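Progress Report to the Skellari Fund
Project: Stuketberg Reading Room, Paper Storage and Rehousing
Submitted 10/25/21 by Sobia Niazi, Project Manager

Work since the April report has centered on the flat files and the large sheets kept with them. The Fund's second payment was received in full and has been applied to shelving, folders and staff hours, as set out in the approved budget.

To date 513 folders have been labeled and entered in the register. Rongrong Qin, who leads the rehousing work, reports that 70 percent of the drawers in the north room are now complete. The remaining drawers hold oversize material, which takes longer to sort and needs two people at the table.

Large white sheets are checked on both sides before they are assigned to a drawer. Specks, smudges and other surface marks are entered on the condition form, however minor. No cleaning is carried out at this stage – the purpose is to have a written record against which later checks can be made.

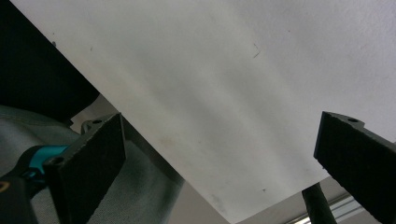 Large white sheet with small dark specks and a faint brownish smudge.

The condition form was revised once during the period. Staff found that the original version left too little room for notes on marks near an edge, and a separate line has been added. Forms completed before the change remain valid and will not be redone.

Two matters have affected the schedule. Delivery of the wide folders from Drallow was delayed by five weeks, and the Fu collection arrived with 11 more boxes than the transfer agreement listed. The additional boxes have been accepted and placed in the holding area. Their contents will be surveyed after the present drawers are finished, and a revised estimate of hours will be sent to the Fund at that time.

Spending remains within the approved total. A small balance under travel is unlikely to be used, and we request permission to move it to supplies – chiefly folders and labels for the oversize drawers.

In the next period, staff will complete the north room and begin the survey of the Fu boxes. Questions on the figures in this report may be sent to Sobia Niazi at the project office.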